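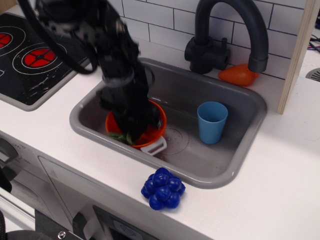
Success rates are the least useful thing to publish about a manipulation demo

Robotics open days have settled into a format. Visitors get a badge, a schedule with 30 minute slots, a table of arms doing household tasks, and a slide with a percentage on it. The Cluvside lab ran its open day in March along these lines, and it ran it well. My complaint is with the percentage.

The number on the slide was 78. It referred to pick-and-place trials in a toy kitchen, using a policy the lab calls Gavis. Most of the visitors I stood with wrote it down. I wrote it down too, and then spent most of the afternoon trying to find out what it counted.

A toy kitchen is a reasonable test bed. The objects are light and cheap to replace, and an arm that misjudges a height by an inch does little damage. The sink is the interesting part. It has a rim, walls and a floor below counter level, so the gripper has to work inside a volume where it can hit something on every side. Pots with handles that stick out make this worse, as does a cup standing next to the target. A flat tabletop with the same objects would be a much easier problem, and I would expect a much higher score from it.

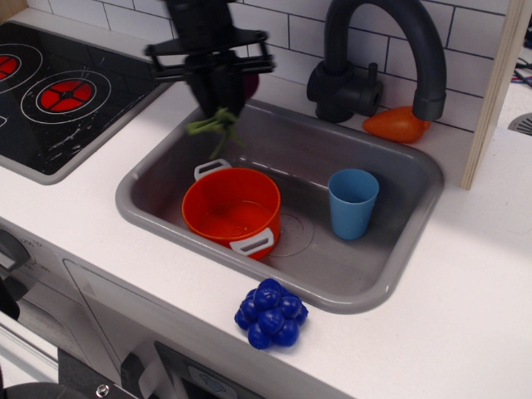 The gripper with a bunch of toy greens over the sink at the Cluvside open day.

Soft or stringy items deserve a separate line in any results table. A rigid block held in two fingers has a known position relative to the gripper. A bunch of leaves or stems hangs below the fingers by an amount that depends on where it was grasped. The arm can be in the correct place while the object is not. Is that a success? Jiahui Qian, who presented the kitchen station, told us that a trial passes if the object ends up in the target container and the gripper is clear of it. That is a clean rule. It also gives the same score to a direct placement and to one that took four corrections.

I asked about time limits. Each trial is allowed 90 seconds. A person does the same job in 3. I don't regard the gap as a scandal, and speed can be improved later, but a long limit lets a policy recover from a lot of bad approaches, and those recoveries vanish into the 78. If the limit were cut in half, would the figure hold? The lab had not tested it. Qian said so plainly, which I appreciated.

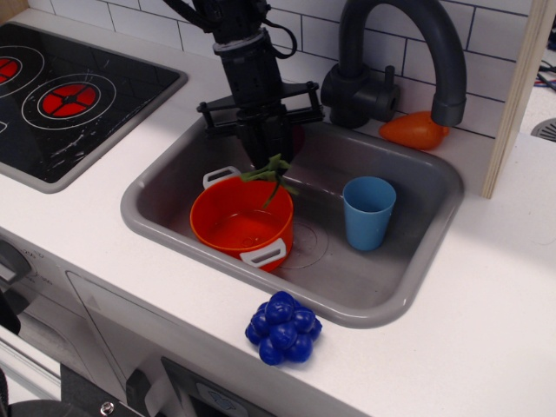

The second thing missing from the slide was the starting layout. Where an object begins, which way it faces and what stands beside it can matter more than the choice of policy. Culmont, the group that ran the neighboring station, handed out a single printed sheet listing its start positions, its reset procedure and the reason for every failed trial. Its headline number was lower. I learned more from that sheet than from the rest of the visit.

The failure list was the best part of it. Missed grasps, drops during transfer and contact with the container wall were recorded separately. An engineer reading it can tell whether to work on perception, grip force or path planning. A single percentage supports none of those decisions. It mainly supports comparison with other percentages, taken on other sinks with other rules.

The usual objection is that open day visitors want something simple. Some do. But the people around me asked more than a dozen questions at the kitchen station, and nearly all of them concerned failures: what it drops, what it can't pick up, what happens if somebody moves the pot. The data to answer them exists in the trial logs.

My request to Cluvside and to anyone planning a similar day is modest. Keep the kitchen. Print the pass rule, the time limit and the start layout next to the number, and put the failure counts underneath. It fits on one page, and Culmont already has the template.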